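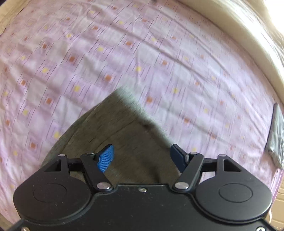 mossyfern27 isn't buying it: folding knits on the bed is no faster than folding them on a table, and a mattress gives you nothing flat to press against.

dryerlint: Table's fine if you own one that isn't covered in mail. I've used the bed for years. Gray knit stuff, one fold, done.
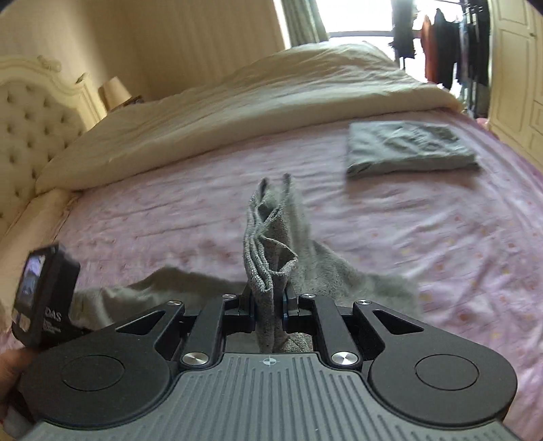
Gray knit, bunched up on the bed.

mossyfern27: One fold and then what? It slumps. I tried the Warnura method in September and every stack leaned by morning.

pellmell4: Warnura is just rolling with a fancy name. Who is paying for that? 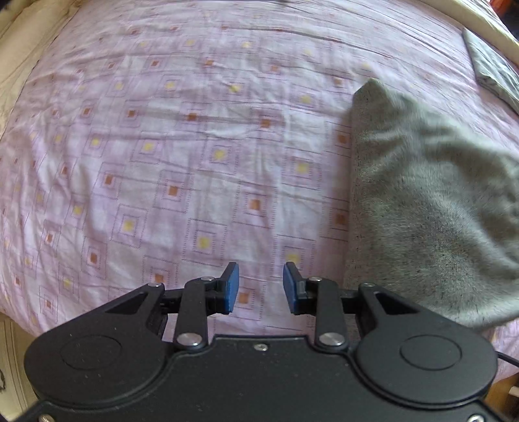
Usteritz Boards > Home > Laundry Club
Page 4 of 27

dryerlint: Nobody said pay. Smooth the sheet first. A patterned one helps, you can line the hem up with the squares.

mossyfern27: Printed squares drift when the sheet bunches. I'd trust a ruler first.

dryerlint: It's a sweater. If the hem is a little crooked I'll live.

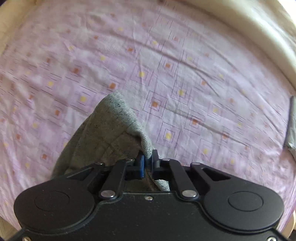
And I still pick mine up from the middle, let it hang, then lay it down again. Works for me.

pellmell4: That stretches knits. Hard no.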